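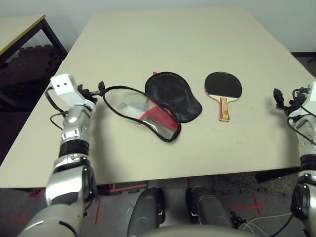 You could just join a gym, one reader wrote under my August post, and be home in an hour without driving to another town to lose at ping-pong. It was a fair comment and I said I would answer it properly, then the fall got busy and I didn't.

12/04/2024

The drive is 40 minutes each way. I live in Prisden and the club is in Irach, in the old Wunderlich building, which used to sell carpet. Prisden had its own club when I was a kid, in the basement of the rec center, but the basement flooded and when they fixed it they put in offices. So it's Irach or play against the garage wall.

I do belong to a gym. I've belonged to one for most of my adult life and I go when I feel guilty. Nothing is wrong with it. I get on the treadmill, watch a cooking show with the sound off, and go home. If I skip two weeks, no one there would notice, and I wouldn't expect them to. When I skip a week at the club, somebody has to sit out of the doubles, and I hear about it.

I think that is most of the answer. The rest has to do with what kind of tired you get. After the treadmill my legs are tired. After a club night my legs are tired and I also haven't thought about work since I parked the car. You can't think about an invoice while a ball is coming at your backhand. I've tried to, without meaning to, and lost the point.

The reader also said "lose," and I want to be clear that I do lose. I came back to the game after a long time away and I was bad. I had remembered myself as pretty good, but the people I used to beat were other teenagers in a basement. My first night I played a retired man who hardly moved his feet. He put the ball in the corner, then the other corner, and waited for me to go get it. He was very polite about it. I went home and told my wife I wasn't going back, and she said fine, and the next week I went back.

I have since won some. My serve is better. My forehand is what it always was. I still can't read sidespin from left-handers, and there are a lot of left-handers in that club for some reason.

Practical things, for the people who asked about starting as an adult:

Dues at our club are 90 dollars for a season. If you're not sure, you can pay 7 dollars at the door for a single night and use a club paddle. The club paddles are worn smooth and will not do you any favors, but they're fine for finding out if you like it.

Play starts at 7 and people show up early to warm up. If you walk in right on time, everybody is already paired off and you'll stand by the coats for a while. I did that for a month before I figured it out.

Get real court shoes. I wore running shoes and rolled my ankle going wide for a ball I had no chance at. Running shoes are built to go forward and the game goes sideways.

Don't spend money on a paddle right away. I bought an expensive one my second month on the theory that it would help. It was too fast for me and everything went long. I went back to a cheaper, slower one and I still use it. The fast one I sold to a teenager who does terrible things to me with it. Do get a case, though. Rubber picks up dust and grit if it rides around loose in a gym bag, and mine sat next to my shoes for a whole winter before someone told me.

Ask people to play. This was the hard part for me. Everyone seemed to know each other and I figured they wanted to play their friends. Mostly they had been playing the same friends for years and were glad to see a different serve.

Afterward a few of us go to the Drorier, the diner out by the highway. I have pie, which cancels out the exercise, and we go over the games. A lot of it is the same talk every week. There is a long-running argument about whether a certain serve is legal, and I have looked up the rule and it didn't settle anything.

The drive home is dark this time of year and there's a stretch past the grain elevator where deer come out, so I take it slow. I used to put on the radio and now I usually don't. I get in late, the dog gets up to check on me, and I'm sore the next morning.

So that's my answer on the gym. I'm keeping the membership anyway, mainly for the week in January when Irach shuts down for the floor to be redone. I've been told the new floor will be less slippery. They said that about the last one.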